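**Jundero Workcell** – perception, planning and control software for taking desktop computers apart

Jundero is a software package for one arm, one gripper and two cameras. It was written for firms that receive used office computers and want to recover the parts in a condition good enough to sell again. It runs on an ordinary Linux workstation next to the cell. The robot maker's own controller stays in its place and keeps its own safety functions; Jundero sends it motion and reads back position and force.

The current version is 3. If you come from version 2, please read the part about upgrading near the end of this page before you install anything.

## What is in the package

**Simia**, the perception module. Simia takes the picture from the fixed camera and the picture from the wrist camera and builds one model of the open case. It finds the board first, then the large things on the board, then the small things which hold the large things: latches, levers, clips and screws. Every item in the model has a position, an outline and a confidence value. You can see them all in the cell viewer and you can correct them by hand.

**Botha**, the planner. Botha takes the model from Simia and the job list from the operator, and it makes an order of work. It knows that a card must not be lifted while its latch is closed, and that a cable across a part has to be moved first. If it can't find a path for the gripper it stops and says which object is in the way. We decided early that it should never try "a little closer" by itself.

**Orkholm**, the control layer. Orkholm executes the motion, watches the force at the wrist and stops when the force leaves the limits given in the part file. It also writes the log.

You can buy Simia alone if you have already a planner. Botha and Orkholm are sold only together.

## Working inside a tower case

Our customers ask most often about tower cases, so most of our testing is done with them. A tower is deep and the walls are metal. The power supply and the drive bays take away much of the free space, and a gripper which looks small on the bench becomes large between two banks of memory slots. Botha therefore plans with the complete shape of the gripper, including the linkage and the screw heads, and not only with the finger tips.

The fixed camera gives the general position of the case on the table. It isn't precise enough for a memory latch. When the arm goes down into the case, Simia changes over to the wrist camera step by step, and the fixed camera is then used only to check that the case itself hasn't moved.

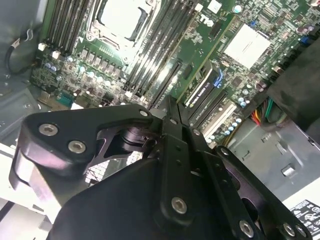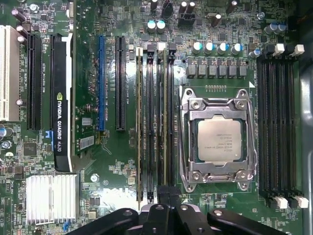

Two wrist camera views of the board in a Dell tower, and the same kind of work from the fixed camera:
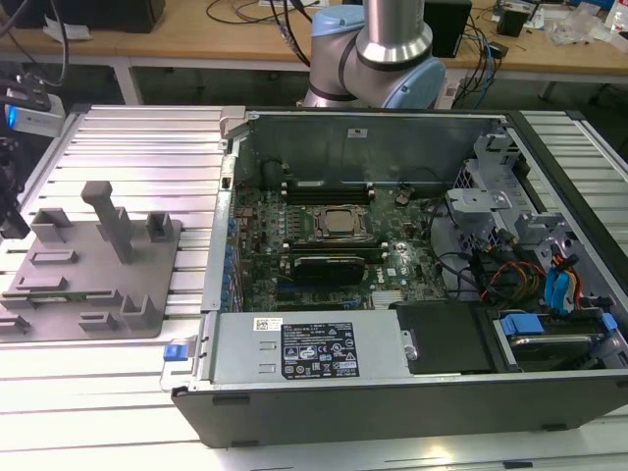

The change from one camera to the other is the part of Simia that took us the longest time. In version 2 the change happened at a fixed height above the table. This was simple to explain but it gave poor results with deep cases, where the fixed camera could lose the board behind the wall before the wrist camera had a good view. Now both cameras vote, each with a weight, and the weight depends on how many known features each of them can find at that moment. You can see the two weights as coloured bars at the top of the cell viewer. When both bars are low, the arm waits.

Shiny surfaces are still difficult. A metal heat spreader or a retention frame can reflect a lamp, and then the outline becomes too large on one side. Please use diffuse light if you can. If your lamps can't be changed, the setting `glare_mask` in the Simia file helps, but it makes the detection slower.

## Part files

Everything that Jundero knows about a part is written in a part file. It is plain text and you can open it in any editor. A short one looks like this:

```
part: memory_module
held_by: latch_pair
release: open_latches_first
grip: edges_only
lift_direction: normal_to_board
force_limit: see site profile
on_unsure: ask
```

The last line is the one we wish people would read more carefully. With `ask`, the arm stays where it is and a message comes to the operator screen with the camera picture. With `skip`, the part is left in the case and the job continues with the next one. There is also `abort`. We deliver all part files with `ask`, and we recommend to leave it so during the first weeks.

The package comes with a library of 200 part files. They cover memory modules, expansion cards with several kinds of latch, drives in trays, power supplies and the usual cables and plugs. Processors are included too, but the lever on the retention frame needs a gripper with thin tips, so please ask us first if your gripper is suitable.

You can write your own part files. Keabetswe Sibiya keeps the library and reads each file that customers send in. If she accepts your file it goes into the next release with your name in the header, if you want this.

## Teaching a new case

1. Put the case on the table with the open side up and fix it. It must not slide when the gripper pushes.
2. Start `jundero survey`. The arm goes to nine view positions and stops at each of them.
3. Open the result in the cell viewer. Items with low confidence are yellow.
4. Correct the outlines that are wrong. Drag the corners, don't draw a new outline, otherwise the link to the part file is lost.
5. Mark the zones where the gripper must not go. Loose cables are the usual candidates.
6. Save the case under its model name and run the job in dry mode. In dry mode the arm makes all movements 3 cm higher than planned and the gripper stays open. Check before that there is enough free space over the case.
7. If the dry run is good, run the first real job at reduced speed with your hand near the stop button.

The survey is needed only once per case model. For the next unit of the same model, Simia compares what it sees with the saved case and shows you the differences, for example a second graphics card, or memory slots which were full in the first unit and are empty now.

## The log

Orkholm writes one line for each action and one line for each decision. A decision line contains what was seen, which part file was used and what the planner chose. The pictures from both cameras are stored with the same time stamp as the line. This needs a lot of disk space – please plan for it – and older pictures can be deleted automatically with the `keep_days` setting.

If you send us a support request, please send the complete log folder and not a screenshot of the last line. The reason for a stop is very often many lines earlier.

## What you need

- A six-axis arm with a controller that accepts position commands over Ethernet
- A two-finger gripper that reports its opening
- A force sensor at the wrist, or an arm with a force value of its own
- One small wrist camera and one fixed camera, both colour
- A workstation with a recent graphics card, which shouldn't be shared with other work
- A table with slots or holes, so the case and the fixtures can be fastened

A calibration board is delivered with the licence. Please don't print your own on office paper, it becomes wavy and then the calibration is wrong in a way that is hard to find.

## Known limits

Jundero doesn't recognise glued parts. It doesn't handle laptops. Ribbon cables are recognised but not unplugged; the job stops there and asks for a person. Screws are found and shown, but the tool changer for the screwdriver is at present supported only with a wired connection, and we test it for each customer separately. Black parts on a black background can be missed, mainly plastic drive covers near the bottom of the case.

## Upgrading from version 2

Saved cases from version 2 can be opened, but the outlines must be confirmed once again. The old setting `handover_height` is ignored. If it is still in your file you will get a warning at start and nothing more. Part files from version 2 work without change, except those that contain `force_limit` as a number. Move this number to the site profile, because the control layer now reads it only from there.

Please calibrate both cameras again after the upgrade, also if nothing has been touched.

## Licence and support

One licence is for one cell. The price includes installation by remote session, the part library and updates for the first year. After this year the software continues to work; only the updates end. A trial licence with Simia alone is possible, and it runs also without an arm, with recorded pictures from your own cameras.

Questions before buying go to Kgomotso Cele, who also arranges the trial licences. It helps if you write to her which arm and gripper you have, how deep your cases are, and which parts you want to take out first.

Page last changed 18 Sep 2020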